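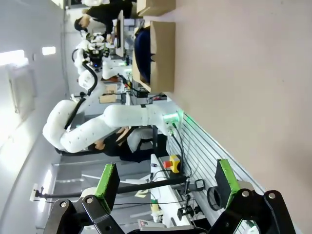
Walkers who tried the new Skusley Ridge Path over the winter say the last climb is the best bit - one of them told us she had lived in Conthorpe all her life and had never seen the sea from up there until November.

New ridge path links Conthorpe and Ritcombe

Thursday, March 5, 2020

The Skusley Ridge Path opens in full this month, giving walkers a way over the tops from Conthorpe to Ritcombe without a single stretch of road. We are thrilled!

The route climbs to the summit of Skusley at 1,402 feet, then follows the old quarry edge before dropping through the woods to Ritcombe. Most people should allow about 4 hours, longer if the wind is up (and it often is). There are 117 stone steps on the steep section above the quarry, all laid by hand, and 65 new waymarks, so the way is easy to follow even in low cloud.

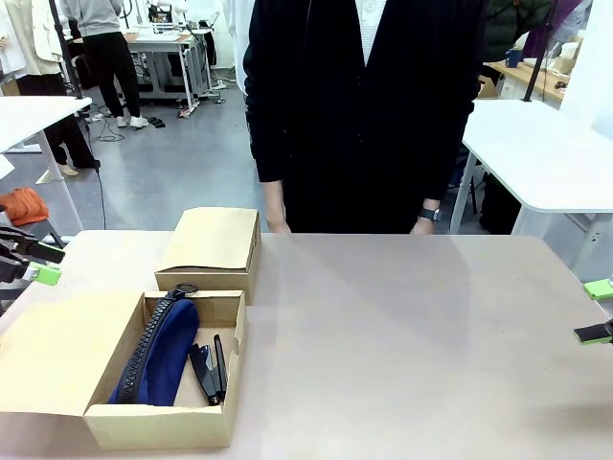 A stapler and a zipped pouch in an open cardboard box, with a closed box behind.

Dogs are very welcome but must be on a lead between the quarry and the summit, where ewes will be lambing until late spring. The ground near the top stays boggy well after rain, so boots are a must.

The path was planned and built by the Modise Trails Project, which is already looking at a second route down the north side of the hill.

Free route maps can be picked up from Conthorpe library and the Ritcombe visitor centre. Parking is at the Conthorpe end only.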